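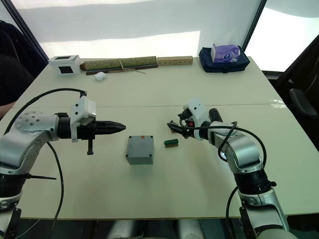 Fusham Political Posts Collection

Version 2, last changed 6/19/23

This is a set of public social media posts by local campaign groups and parish-level party branches, with labels showing which factual claims in them were checked and what the checkers decided. It covers the run-up to two local votes: the Fusham council election and the Stanasstead boundary poll. It was put together by the Lellow project for people who study how claims spread in small places, where there is often no local paper left to question them.

What is in it

There are 3614 posts in the main file. Of these, 746 contain at least one claim that could be checked against a public record, such as a council minute, a budget paper or a planning notice. The rest are opinion, event notices, thanks to supporters, replies and so on. They have been kept so that the checked posts can be read in their setting.

Each post has one row. The columns are:

post_id: our own number, not the one used by the site the post came from
area: fusham or stanasstead
account_type: party, campaign, candidate or other
text: the wording of the post, with usernames of private people removed
has_claim: yes or no
verdict: supported, partly supported, not supported, no record found
source_note: where the checker looked
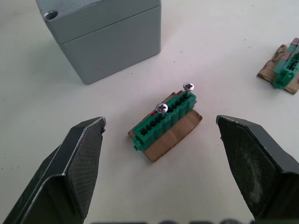
How the posts were chosen

We started from a list of accounts that had either registered as campaigners or been named on a printed leaflet in one of the two areas. Accounts that only shared other people's posts were dropped. Collection began in March and stopped when the last result was declared. Posts deleted before we reached them are missing, and we have no good way of telling how many there were.

Posts made up only of a picture or a video were left out, even where the picture had words in it. This matters more for Stanasstead, where one side of the boundary poll used scanned leaflets a great deal.
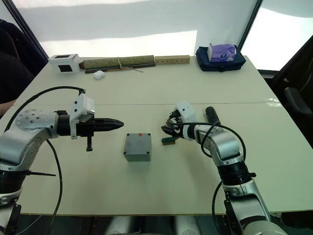 A few accounts changed their names during the campaign. Where we could be sure it was the same account, the posts sit under one account_type and the change is recorded in the file called renames.csv. Where we were unsure, they are treated as separate.

How the labels were made

Every post was read by two people working apart. If they disagreed on has_claim, the post went to a third reader, whose answer stood. Verdicts were agreed by discussion — the first answers are in verdicts_raw.csv for anyone who wants to measure how often the readers differed.

"No record found" should be read with care. It means the checker could not find a public paper either way. It does not mean the claim was false, and please don't fold it into "not supported" when you report figures.

Checking followed the Antwi scheme, a short set of rules written for the project. The full text is in antwi_rules.txt. Version 1 used a longer list of verdicts, which readers found hard to apply, and results from the two versions should not be compared directly.

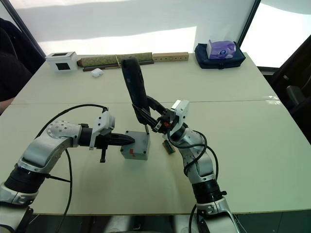 Claims about a named person's private life were not checked at all. They are marked has_claim = no, and the sentence in question has been replaced with [removed]. The same was done with abuse aimed at religious or ethnic groups where it named a private person. Other hostile posts are left as they were, so some of the text is unpleasant to read.

Known problems

The Fusham posts lean heavily towards party accounts. Campaign groups there mostly used closed groups, which we did not enter.

Dates are given to the day only. Posts made close to midnight may be a day out.

Some source notes point to council pages that have since moved. We have not gone back to mend them.

Use and changes

The files may be used for research and teaching. Please don't try to identify private people from the wording of posts, and don't publish a ranking of accounts by verdict — the number of checked posts per account is too small for that.

If you wrote one of the posts and want it taken out, write to the project with the wording and the area. Removed rows are listed by post_id in removed.txt, without their text.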